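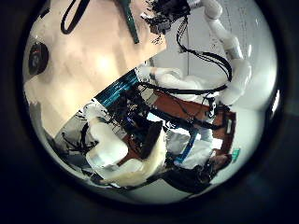
Cords are where I want to start, before we get to tables at all. Ask people what makes a work table messy and they'll say the stuff on it, and then you look up and there's a cord over everybody's heads that has been there since May. Look at the top edge on this slide — one black cable hanging in a skinny loop against the beige, and then farther right a whole dark clump of wires tucked in by the corner. More black cables hang down in a bundle on that side. I love a room like this, I've worked in rooms like this for years, and I still can't walk into one without wanting to trace every single cord back to its plug!

(Wait for people to sit down. Say hi to the back row. Mention the coffee is outside the Gittins room and they can go get it any time, I won't be offended.)

So, hello, I'm the person who looks after the shared tables at the Estden workroom. We have 13 tables and they all get used by different people for different things, sometimes in the same afternoon. I'm going to talk about cords first, then the tabletop, then how we hand a table over. Stop me whenever.

Cords

The loop question. How long should a hanging loop be? My answer used to be "as short as you can get it," and then Abelardo Nina pulled a table out to sweep behind it and yanked two plugs clean out of the wall strip. He was very nice about it. Now I leave slack, and I leave it up high where an elbow won't find it. If the table moves, the loop opens up and nothing pops out.

Fabric ties, please. I bought a box of 300 plastic zip ties my first year and I've been snipping them off ever since, usually with the wrong snips. Fabric ones come undone with your fingers, so people will redo a bundle when they add a cord to it. With zip ties they just lay the new cord on top and walk away.

Label both ends. Both! I know you labeled the plug end. The other end is the one you'll be holding when you're under the table with a flashlight in your mouth.

(Pass around the two bundles here, the good one and the awful one. Get them BACK this time.)

A thing I don't have an answer for is black cords. Everything comes with a black cord. We tried colored tape for a while and the tape got gummy, and the tape colors meant something different at every table. If you've got a system that has lasted more than 10 months, come find me at the break, I'm serious.

Tabletops

Okay, tables. Ours are mostly plain and light colored and I'd choose light again. A dropped screw shows up. A pencil line shows up. So do coffee rings, and I've made my peace with those.

What I want to talk about is the middle. Everybody guards the edges of their space and lets the middle fill up with little stuff, and then they work in whatever strip is left in front of them, bent way over. Watch a friend do this sometime. In the next one the person really is leaning in over the work, head down, and there's a bunch of small things sitting together on the pale wood, plus something round and dark brown that I'd like to think is coffee. Could be a knob. Take your pick.

My rule for the middle is one tray. Small things go in it, and the tray can be picked up with one hand. At our place we call it the Pidska, after the name stamped on the first tray we had, and new people pick up the word in a day or so. "Is it in the Pidska?" It's either in the Pidska or it's on the floor.

Drinks get a spot too. We tried banning them and people put cups on the windowsill, and then on the floor by the chair, which was so much worse. Now there's a corner of each table for a cup, back from the edge. I haven't mopped since.

(If running long, skip the tray story and go straight to the slide.)

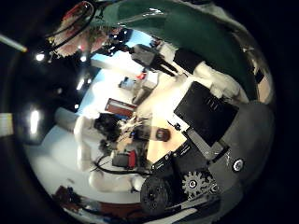
Handing a table over

We give it 5 minutes at the end of each booking. I've tried asking for longer and people rush it anyway.

Start with cups and trash. Then the tray goes back on its shelf, even if it's got somebody's odds and ends in it — a sticky note with your name on top is fine. Coats and bags off the chairs. Wipe the top last, with a damp cloth, and do the spot under where the tray was.

Leave the cords alone unless they're yours. This one took me the longest to learn. I used to go around tidying other people's bundles in the evening, very pleased with myself, and then Flusteck, who rent two of our tables, asked me (politely, in writing) to please quit it. They were right. I leave a note now.

(Questions. Repeat each one into the mic. Somebody will ask about under-table baskets: yes we have them, no I don't like them, they fill up with gloves.)

Handout is the cord label sheet, two per page, by the door.

Search talks and handouts Enter keyword Search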